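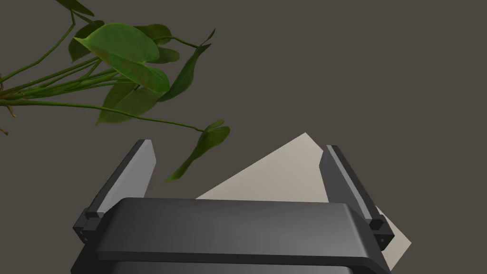 **Figure 2.** Gripper with its two fingers apart (computer rendering).

### 3.2 Word lists and test procedure

The vocabulary test was given to 157 learners in the evening classes of Kashindye and Wikness. Each learner received 12 short lists, taken from a base of 696 English nouns which Mwakyusa had collected earlier for the Birkano glossary. We removed the nouns that have the same form in the first language of the learners, and 600 remained.

The lists were read aloud by the class teacher, Peninah Mwakyusa, at a slow and even speed. The learners wrote a translation for each word, or left the line empty. Spelling mistakes were accepted when the intended word was clear to both markers. In August the same lists were given again in a different order. Learners who were absent from the second test are kept in the first analysis, but they are not included in the comparison of Section 4.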